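Lanano publie les résultats de son comparatif de pinces : des écarts modestes, et beaucoup de réserves

Plutdale, août. Le bureau d'essais Lanano rend publics les résultats d'un comparatif entre deux pinces à doigts parallèles, la Burkomus et la Drummond, montées tour à tour sur le même poste à deux bras. La tâche retenue est ménagère : tenir une pelle d'une main, un petit manche blanc de l'autre. 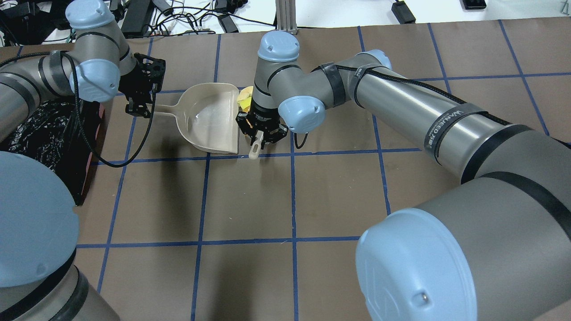
Les deux fabricants annoncent une prise « universelle ». Lanano n'a rien constaté qui justifie l'adjectif. Sur 60 essais par modèle, la Drummond a laissé échapper l'objet 23 fois, la Burkomus 20 fois. « Avec un écart pareil, je ne recommanderais l'achat ni de l'une ni de l'autre sur la foi d'une brochure », déclare Catherine MacRitchie, responsable des essais.

Les objets lisses et effilés restent le point faible. La force de serrage affichée au catalogue renseigne mal sur la tenue d'une tige ronde, et les caméras de poignet, vendues en option, n'ont pas réduit le nombre d'échecs de manière mesurable.
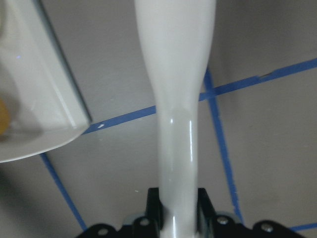 Tige blanche serrée entre les deux doigts de la pince, vue du poignet.

Le réglage a pris environ 11 heures par modèle, durée absente des deux documentations commerciales.

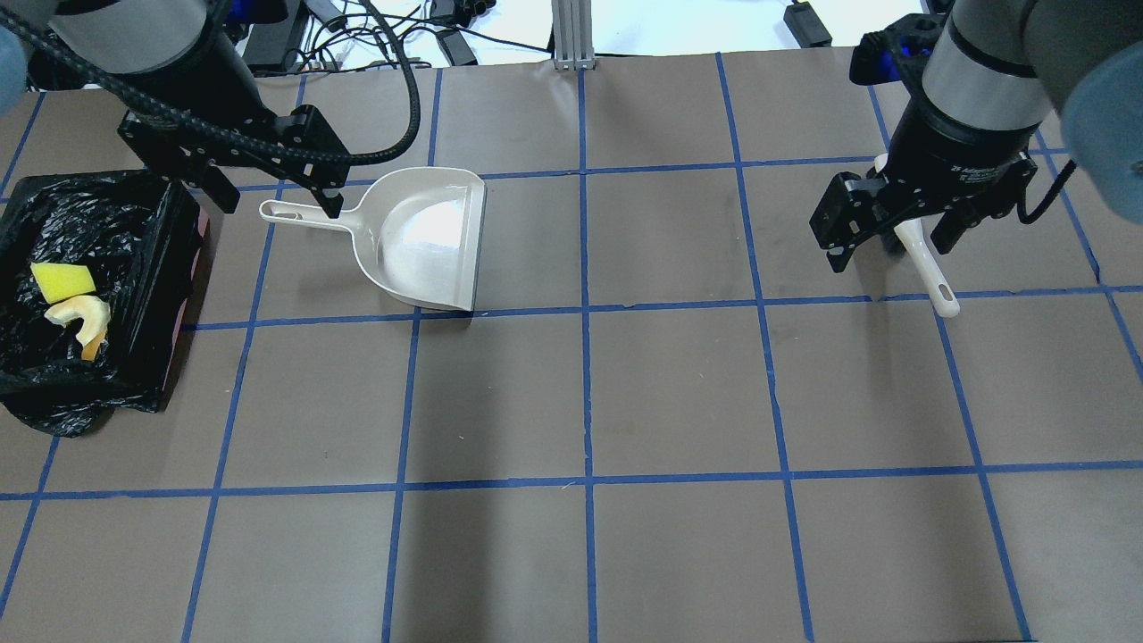 Beathag Tosh, chargée de l'analyse, invite à la prudence : un seul poste, un seul plan de travail quadrillé, un contrôleur identique pour les deux pinces. Elle refuse d'extrapoler à l'atelier, et encore moins à la cuisine d'un particulier.

Le protocole et les relevés bruts sont disponibles sur demande auprès de Lanano, service des essais, Plutdale. Les deux fabricants ont reçu les résultats avant publication.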